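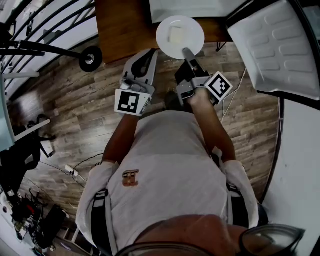
6.4 Gripper loses its marker during a plate task

This section applies to the Ollitier hand-held pair with printed markers, firmware 22 and later. The fault shows as code 863 in the session log. The recorded gripper position jumps or freezes while the operator's hand keeps moving.

The usual trigger is a marker turned too far from the head camera while a finger is low against the rim of a plate. A loose marker card gives the same code.

Caution: Do not clear 863 and carry on with the same take. The path after the jump is wrong even when the log shows tracking as restored.

1. Stop moving both grippers. Leave the plate and the food where they are.

2. Lift the finger clear of the plate rim and open both grippers fully.

3. Press Pause. If the log keeps counting, press and hold until the tone sounds.

4. Check the edges of each marker card. A card that moves under light thumb pressure must be refitted (see 3.2).

5. Wipe the marker faces with a dry cloth. Grease from food dulls the black blocks and can cause 863 by itself.

6. Stand in the working position and look at the plate. Both markers should be reported in the status line. A marker turned to a diamond is acceptable – the tracker reads it at any rotation, provided the card faces the camera.

7. Run Recalibrate and hold still for 9 seconds.

8. Discard the take and start a new one.

Note: Keep cables out of the area where you stand. Looking down to step over one moves the camera and can drop both markers at once.

If the code returns after step 8, replace the card. Cards are rated for roughly 3,000 open-close cycles in food work. If a new card does not help, save the log and send it to Kuldeep Sengar at Nigam support with the serial numbers of both grippers.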